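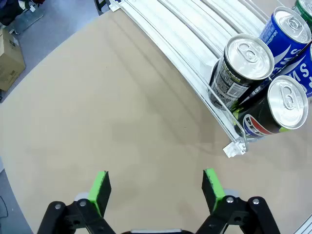
plumtree_porch
Two drinks a head for the first hour and one for every hour after that, they told me over the phone when I booked the big room at Serkivine, and I wrote it on the back of an envelope and only got nervous once I did the math. It's a family reunion in July, 70 of us, 35 of those kids, and we have the room for 5 hours. By that rule I need 420 drinks, which sounds like an awful lot of soda! I've bought 200 cans so far, all on sale, and they're sitting in my hallway where everyone trips over them. Do I really need to double it? There's no alcohol, just soda and sparkling water, and we'll have coffee for the older folks. Thank you so much in advance, you all saved my skin with the potato salad last year.

Sadosel
Oh, I love a reunion, and please don't go buy another 220 cans! That rule comes from cocktail parties, where folks stand around with a glass in hand. At a family lunch people sit, they eat, and half the cans get opened and left on a windowsill. I'd keep what you have, add a few more sparkling waters (they always go first at ours, even with the teenagers), and put out big jugs of ice water and lemonade with plenty of cups. Little kids almost never finish a whole can, so pour theirs half and half between cousins. Set a marker next to the cups so people can write their names on them. Do ask the hall whether the fridge is yours to use the night before. A full fridge takes much longer to chill warm cans than you'd think, and if it's a hot afternoon you'll want coolers with ice and a little water in them too. Save your receipts, and see if the store will take back unopened cases.

bus_stop_betty
just get more, it's soda, it keeps

plumtree_porch
Thank you both! Lemonade it is, and I'll call about the fridge. Sadosel, do you make yours from scratch or from the powder? My aunt has opinions.

Contact us | Copyright Trineo Neighbors Help Board | Back to top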